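**New Waymarked Hill Walk Opens Above Garba**

GARBA, Monday, May 13, 2024: The Vanda Walking Club is delighted to announce that its new route, the Lodeo Ridge Walk, is open to anyone who owns a decent pair of boots and has a free day to spend in them. The walk starts at the gravel lot behind the old Garba depot, follows the creek upstream through the alders, and then climbs out onto the open ridge, where on a clear morning you can see all the way down the valley to Wurkel and its water tower.

We have wanted a proper path up there for as long as most of us can remember. People have always gone up, of course, but they went up by guesswork, and a fair few came home by way of somebody's hayfield (our apologies to the farmers, who have been wonderfully patient!). The new route is marked with yellow posts from start to finish and keeps to the drier ground on the east side of the bog.

"I first walked that ridge with my father, who had no map and wouldn't have looked at one if he had," said Halima Makori, the club's walks secretary. "We got lost at the second gate, and we ate our sandwiches in the rain, and I loved every minute. I still stop at that gate. There's a post beside it now, so you'll have to find some other place to get lost."

The climb from the creek is steep in places and can be slippery after rain, so please take it slowly and bring a walking pole if you like one. The high point of the ridge stands at 599 meters, with a flat rock that makes a very good lunch table. From there the path drops gently through the pines, crosses the footbridge we put in during April, and joins the farm road back to Garba. Dogs are welcome on a leash, and the gates need to be closed behind you, even the stubborn one by the sheep pens.

Guided walks leave the depot lot every Saturday at 9:15 a.m. and are limited to 25 people. The cost is $5, children walk free, and the money goes toward posts, gravel and boardwalk. Bring lunch, water and a warm layer, even if it feels like summer down in town, as the wind on top has a mind of its own.

Places can be reserved at the Vanda library desk, where printed route maps are also available.
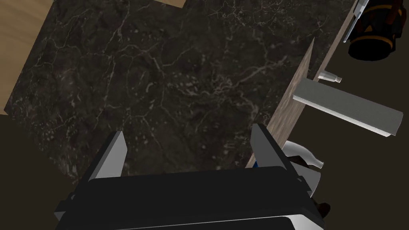
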